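Home News Shop Stockists Contact

Kadthorpe homeware shop Vetow launches the Clear Counter Weekend

4 minute read

July 10, 2018

Hello from Kadthorpe! I'm Chiamaka Tijani, I run Vetow, and I've been told a press release should be written as if somebody else wrote it. I tried that and it sounded like a letter from the bank, so you're getting me instead.

The news is that we're launching the Clear Counter Weekend, a free two-day event about getting kitchen worktops back. Bring your questions, bring your odd lids, bring a photo of the corner you've given up on. We'll be showing people how we sort a counter using bowls and baskets, most of which you probably own already, and we'll have our new Brirnetti range of woven baskets out for the first time.

How it started

Back in June we sent a little card out with every order asking customers what was on their worktop at that very moment. We posted 2000 of them and got 600 back, which I'm still quite giddy about. People wrote in the margins! One lady in the next village had three tins of paint and a christening cake. Somebody else just put "everything" and underlined it twice.

What came up again and again was the mix. Food next to toys next to post next to a cloth that never quite gets hung up. I don't think there's anything shameful in it, it's what a worktop is for, but it does make it hard to roll out pastry.

So we've built the weekend around that mix. Each session begins with a counter that has a bit of everything on it and we go from there, talking as we work. The dark grey one we've been using has a lovely polish, and I will warn you now that a shiny surface doubles your mess by reflecting it. There's a pale tan oval basket sitting empty, a smaller round one with a few bits in it, a carrot poking up out of a lime-green bowl, a yellow cloth in a heap and a fuzzy pink soft toy having a lie down. If you've got children you'll know the look.
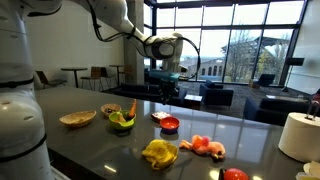 What we'll be doing

First we sort by who wants it back. Toys go in the big shallow basket and leave the kitchen altogether. Food stays, but in a bowl, and one bowl per sort of thing (I'm strict on this, my sister says too strict). Cloths get a hook or the wash. Kitchen roll is allowed to stay standing where it is, I've lost that argument at home and I'm not having it again in public.

Then we do what I call the elbow test. Put both forearms flat on the worktop as if you were about to knead something. Whatever you knock has to earn its spot or move along.

Sessions last an hour and you can stay for as many as you like. There's tea, and there'll be shortbread until it goes.

About the baskets

Brirnetti is our first range of our own and it's taken us far too long, mainly through me changing my mind about handles (there aren't any now). It comes in a shallow oval and a small round, both woven, both in a natural tan. We've made 980 for this first batch and the first 200 visitors over the weekend get a small round one to take home free. One per household, please, we had words about this at the spring sale.

We're also pleased to be joined by Bepari, the linen people from two doors down, who are bringing their tea towels and will show anyone who's interested how to fold a cloth so it stays folded. I've seen it done four times and I still can't do it.

Coming along

The Clear Counter Weekend is free and there's no need to book. Dates and session times are up in the shop window and on our news page. Pushchairs are fine, dogs are fine if they're fine with other dogs.

If you're from a paper, a blog or the radio, do get in touch and come early on the first morning while it's quiet. I'm happy to chat, and happy to come and look at your own office kitchen if you can bear it. Samples of both baskets can be lent out for photographs, just ask for Chiamaka at the shop.

Contact us | © 2018 Vetow, Kadthorpe | Back to top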